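Jornetti cell, bench notes, November

08:40. Table reset for the tidy task. Dark cloth down, wall wiped. Same kit as the last block: sponge, cup, bowl, saucepan, ball, plus the small white piece. Cloth still creases toward the front edge. Iron it or clamp it, but pick one and write it on the setup card. 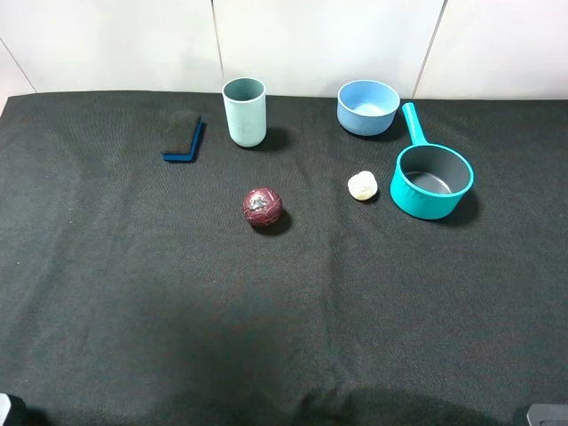 Plan for this block is 124 episodes, 24 of them held back for evaluation. Running total for the Zokley dataset is nearly 3,000. Start positions to be varied by hand between episodes. Keep the saucepan handle out of the planner's approach lane where possible; last block it forced too many wrist re-solves.

Staffing

Old sorting bench at Murumdale took a full shift at the table. The cell takes 2 people on split duty: one resets, one labels and watches the stop. Resetting is now the dull job and the labeling queue is the bottleneck. Swap roles at the break, not at end of shift. Complaints about stiff necks from the monitor height are valid. Raise it.

10:15. Cloth rippling again in the front half. Kept the cup, bowl and saucepan toward the back. Finger pads to be checked for wear before the next block, log under Dogbe maintenance.
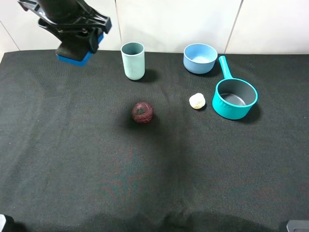
Wrist view

Useful for the bowl and saucepan, where the fixed view gives poor depth on the rims. Both fingers sit in the lower corners, so mask those before training. White duck at the left edge is only partly in view; label partial objects as partial, no guessing at full extent.

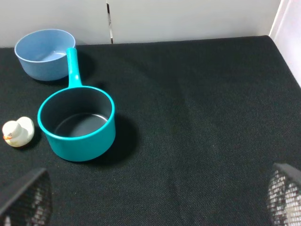

To do

Rewrite the reset card with whoever does the resets, since the current one was written from the desk.
Agree on who may clear a stop. At present both do it and the log does not say which.
Ask Murumdale for their old bench times, same units as ours.
Second labeling seat, afternoons only.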